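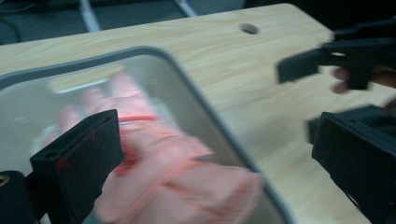

How to sort out a junk drawer in one evening

I love doing this job. It costs nothing, it takes an evening, and you get to find the tape measure you bought a replacement for last spring! My own kitchen drawer in Cirkalby gave up 26 pens the first time I did it, and only 3 of them wrote.

What you need

A trash bag, an old towel, a damp cloth, a ruler, and a few small boxes or trays. Don't buy the trays yet. Use shoebox lids, jar lids, the bottom halves of tea boxes, anything you have. You'll want to know what you're keeping before you spend money.

Step 1: Take everything out

Spread the towel over a table and tip the whole drawer onto it. I know it's tempting to pick through it in place, but you'll end up shuffling the same rubber bands from front to back (I did that for years). Wipe out the empty drawer and leave it open to dry.

Step 2: Make quick piles

Go fast here. Writing things, tools, batteries, string and tape, keys, paper, and a pile for whatever is left. If you stop to read an old receipt you've lost ten minutes. My friend Ilaria Lo Presti sets a kitchen timer, and she says the ticking is the best part.

Step 3: Test and toss

Scribble with every pen. Try every key in every lock you own. Batteries with no charge go in a separate bag for the recycling drop-off, and so do any that look crusty. Put a bit of tape over the ends of lithium and 9-volt ones before you bag them. Keep loose button batteries well away from small children while you work - they are dangerous if swallowed.

Step 4: Measure the drawer

Measure the inside width, depth and height, with the drawer pulled all the way out. Mine is 53 cm across at the front but a little less at the back where the runners sit, so measure both ends. Write it on a scrap of paper and keep it in your wallet for the next time you're in a store.
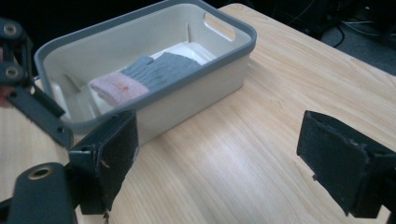 Check the height too, as a tray that's a hair too tall will jam the drawer shut and you'll be fishing around with a butter knife to free it.

Step 5: Put it back by how often you reach for it

Scissors, tape and one good pen go at the front. Screwdrivers and spare fuses can live at the back. Stand batteries on end in a small box so you can see the sizes from above. Leave one section empty! Something new will turn up by Friday, and it needs a place to land.

Live with your box lids for a couple of weeks before you swap in proper trays. I moved my tape three times before it felt right, and now I can grab it in the dark.

If the drawer still won't close

You've kept too much string. Everyone does. Cut it down to one ball, move the takeout menus to a folder, and try again. The keys that fit nothing can go in an envelope with the month written on it. Mine says July, and it's in the hall closet next to the spare bulbs.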